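Filed under: Fiction / Short Reads
Shares 40 | Comments 8

The Board

The board had been glued up from strips of light oak, and Kazue Sugawara did not believe in it.

She did not believe in most things her brother-in-law brought into the house. He had brought a Grameck knife that was supposed to hold its edge for life and had held it until June. He had brought a jar of Fakoment, a paste for sealing tile, which had sealed only its own lid. Now he had carried this slab up the stairs, breathing hard, and laid it on the counter as if he were putting down a sleeping child.

"It needs to rest," said Yoshinori.

"It's wood."

"It needs to get used to the room."

She looked at the room. It was a narrow kitchen with cream walls and a small white stove, and she had been trying to get used to it herself for four years. Her late husband's gilt-framed painting hung too high, because he had been tall and had hung it for himself. When she cooked, all she ever really saw of it was the bottom part, a pair of dark shoes and a red hem on a blue and white floor. She had grown fond of the shoes. She couldn't have said much about the faces.

"What did it cost?" she asked.

"That's the wrong question."

"So a lot."

He told her then about the man in Clustberg who made them. The man chose every strip himself. He left the knots in on purpose. There was a story that food cut on one of his boards tasted of whatever the cook had been thinking that morning, and Yoshinori repeated this with a straight face, the way he had once repeated the part about the knife.

"And people pay for that," said Kazue.

"There's a waiting list."

"There's always a waiting list. Who has seen it?"

He went home before dinner, which she put down to good sense. She moved the pepper and the salt to the back of the board, against the wall, mostly to show it that it was a shelf now. Then she cut an onion on it.

The onion was an onion. She cut a carrot and two potatoes and put everything in the gray saucepan with some stock, and stood there with the lid in her hand, feeling foolish, because she was trying to remember what she had been thinking that morning. The gas bill, probably, although there was no gas in the apartment and hadn't been since they moved in. That was the sort of thing she thought about in the mornings. Bills from other kitchens.

She ate at the counter. The soup tasted of carrot. Under the carrot there was something she couldn't place, a little sharp, a little like a train station, and she put it down to the stock cubes. They were Kingi, and she had never trusted Kingi.

The next morning she tried to think of nothing, and thought about the shoes. Whose feet were they? Was the person in the red hem wearing them, or had somebody left them standing there? In four years she had never once got up on a chair to look. She stood at the stove turning this over, and by noon there was a second soup going, made exactly like the first, on the front burner with the long handle sticking out past the edge where she always told other people not to leave it.

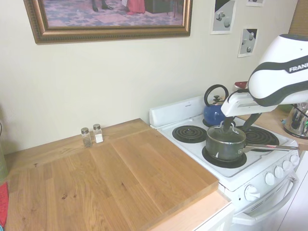 Thirumalai Salian, when she called across the landing for an opinion, tasted it twice and said that it wanted salt, and that it reminded him of floor polish in a big house, in a nice way.

"Floor polish," said Kazue.

"In a nice way."

"You've been talking to my brother-in-law."

He said he had not. He asked if there was any more.

She gave him a bowl and shut the door behind him. It proved nothing. He was a man who would say floor polish about anything, he had once said it about a pear. And Yoshinori could easily have met him on the stairs – it was a small building, people met.

Still, she pulled a chair over to the wall. She wiped the seat, though she was wearing slippers. Then she stood on it, one hand on the cool plaster, and brought her face level with the top of the painting, where in four years of cooking she had not looked.

"Well," she said to the woman up there, who seemed to be waiting for her lunch. "And what do you think it wants?"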